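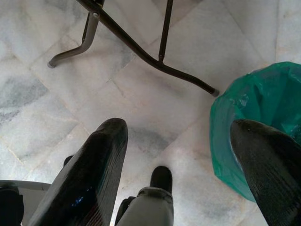

Polished marble, off-white and light gray with darker veining.

February 12, 2020 | By the Features Desk
2 min read

Fanni Lakatos did not plan to go into the rental business. She was cooking for her cousin's engagement party in Zosar and needed big bowls, more plates and somewhere to put the food. The only company in town wanted a deposit larger than her grocery bill.

"I bought what I needed secondhand," she says. "Then my neighbor asked to borrow it, and after that her sister did. By August I was writing names in a notebook."

The notebook became Stirkeo, which rents out kitchen and party equipment to people hosting at home. Lakatos started it with $2,000 of savings and still runs it from a storage unit on Perero Street. Most of her customers are feeding fewer than 100 people. A wedding hall has its own supplies, she says, and a family cooking in a two-bedroom apartment does not.

What do people get wrong? Mostly they order too many plates and too few things to mix and serve in. Lakatos now asks for the menu before she quotes a price.

"If you're making three salads, you need something to toss them in and something to carry them out in," she says. "People forget the first part."

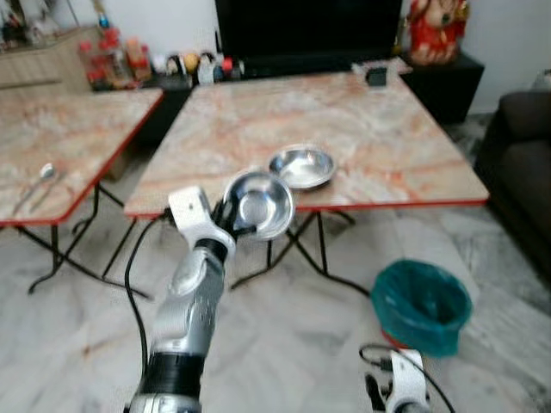
Stainless steel bowls at a square folding table.

She favors steel for nearly everything. Glass looks better on a buffet, but she lost five glass bowls in her first season and stopped replacing them. Steel dents, and a dented bowl still goes out at a lower rate.

Floors come up more than she expected. Stone gets slick when oil lands on it, so she tells customers to put a mat where people stand and serve. "I've dropped a full tray of rice on tile myself," she says. "It went under the refrigerator."

Tables are the other regular question. She tells hosts to keep one only for prep, away from the guests, and to try it out the day before with something heavy on it.

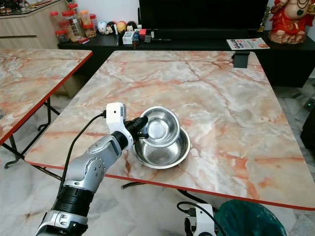

Her prices have gone up once. Washing is included, though she asks people to scrape and rinse first - a request that gets mixed results. The worst return was a stockpot from a birthday in Acharya with the soup still in it.

Lakatos has been asked to add chairs and tents, and has said no to both. Chairs take up too much room in the unit, and tents need a crew. She would like a second van before next summer.

"I know what I can lift," she says. "I'd like to keep it to that for now."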